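Anemberg two-arm table kit, seven months in
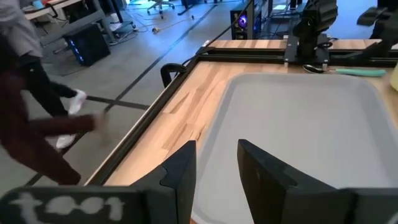 The gripper over the gray tray, with the second arm at the far rail.

We got our Anemberg in February, and I've been meaning to write this up ever since. I work at Kinstead, where we put together picnic and cutlery sets, and for years the sorting was all hands. Mine, mostly!

First, the good. The fingers are narrow at the tips, so they get in between things on a crowded tray, and the black rails haven't budged even though everybody leans on them (me included). Spoons were a headache for the first two weeks – the bowls are shiny and the arm would dither over them – but Thirumalai Hegde changed the lighting and it settled down. We're at around 700 pieces a shift on it now.

What changed for us is the job itself. I used to go home with sore wrists, and now I go home with sore eyes, from watching a screen and clearing jams. Védís Hviid moved over to packing and likes it better. I miss the chatting, to be fair, the arms are lousy company. Nobody lost hours, but we did all have to learn the software, and the manual is 217 pages of tiny print.

Gripes: cables everywhere, and spare finger pads take 3 weeks to arrive. We tried a Skikelska before this and sent it back, much too loud.

Four stars from me. I'd buy it again, but get the longer training package – the short one barely covers turning it on.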